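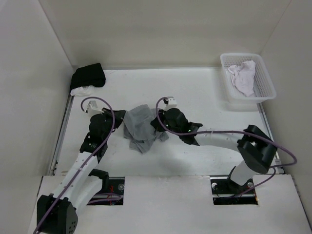

Two arms and a grey cloth on the white work surface.

We finally replaced the panel heater in the back bedroom. It was a Hullero, it came with the house, and for the last two winters it had been tripping the safety switch whenever it was left on past bedtime. I had it looked at once. Wellington Brito, who did our kitchen wiring, said the thermostat was gone and a new one would cost nearly as much as a new heater.

So on Friday I drove out to Golldale and bought an oil column heater. I'd read a fair bit beforehand and most of it was no help. Every brand says its heater is efficient, but a plug-in heater turns nearly all the power it draws into heat, so they're much the same on that score. What differs is how fast the room warms up, how noisy the thing is, and whether the thermostat holds.

I ended up with a Cirkik. The Fekete next to it was $36 cheaper but had no timer, and the timer was the one thing I wanted. I set it for 5.30 in the morning and it goes off again at seven.

A few notes after three weeks:

It takes about 36 minutes before the room feels any different. The old panel was quicker.

It ticks as it warms up. Emese sleeps through it. I wouldn't.

The castors come in a bag and you have to turn the heater upside down to fit them. Do it on a towel or you'll mark the paint.

The cord is short. The manual says not to use a power board, so the heater lives by the door, where I'd have preferred it under the window.

The tip-over switch works. I tried it.

Ildikó asked in the comments last time whether we'd thought about a split system. We have. The quote was $3,243 installed, and the room is used four nights a week. Maybe next September, if the roof doesn't need doing first.

The old Hullero is in the garage until the next e-waste pick-up.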